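Research > Papers > Kesedton > 3. Collecting the demonstrations

3.2 Tabletop episodes

We gathered 1810 episodes for Kesedton, and I'll admit the early ones were a mess (my fault, mostly). Manaia Wihongi did the bulk of the driving, and I sat next to her typing in the task prompts.
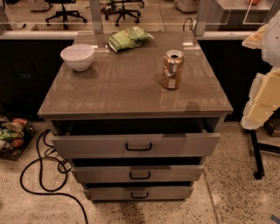

Our rule for starting layouts was simple: shuffle everything between episodes, and leave a few things sloppy on purpose! We wanted the policy to cope with clutter it hadn't been asked about, so a run could begin with the drawers partly open and a snack bag lying near the back of the cabinet top while the prompt was only about the can and the bowl.

Figure 4. Can and bowl task, gripper holding the can over the bowl. 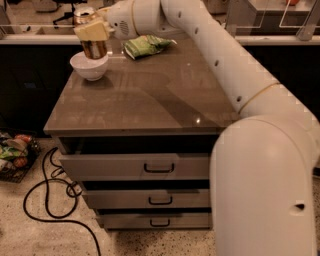
Shona Tipoki then went through every episode and threw out 257 of them, mostly for long pauses – we're pretty slow when we're chatting. The rest went into training as is.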